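Two-for-one trade (basketball)

A two-for-one is what you call it when a team ships out two players and gets one back. I've kept this page on the Leltadby league fan wiki for four seasons now, so forgive me if I wander a bit!

The idea is simple. One side wants the best player in the deal, the other wants bodies. The catch is the roster spot — whoever takes on the extra player has to cut somebody first, and in our league that has to be done by noon on Tuesday.
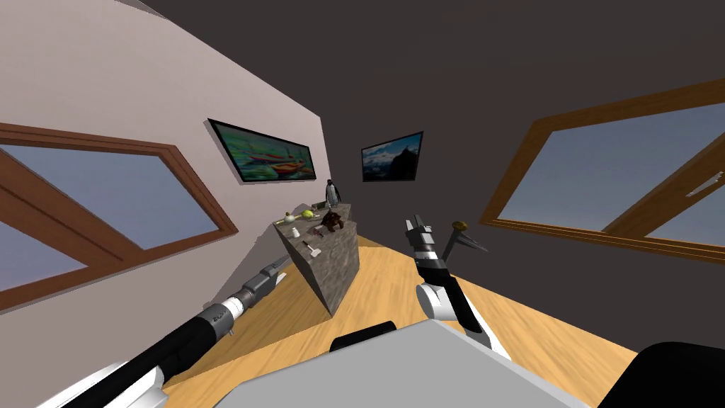
The best known case is the Wenceslao Montes deal, when Dandilach gave up two bench guards to get him from Shehu. I hated it at the time (I was a big fan of both guards) and then he started 47 games and I had to eat my words. I wrote most of this section replaying old games on my laptop until my eyes hurt. Shehu fans still bring up the draft pick they didn't ask for.

Not every two-for-one works out. Jemik got Getsemaní Zepeda the same way and lost some 62 percent of its bench scoring overnight, which is a lot to ask one forward to make up for!

See also: Sign-and-trade, Waiver order, Trade deadline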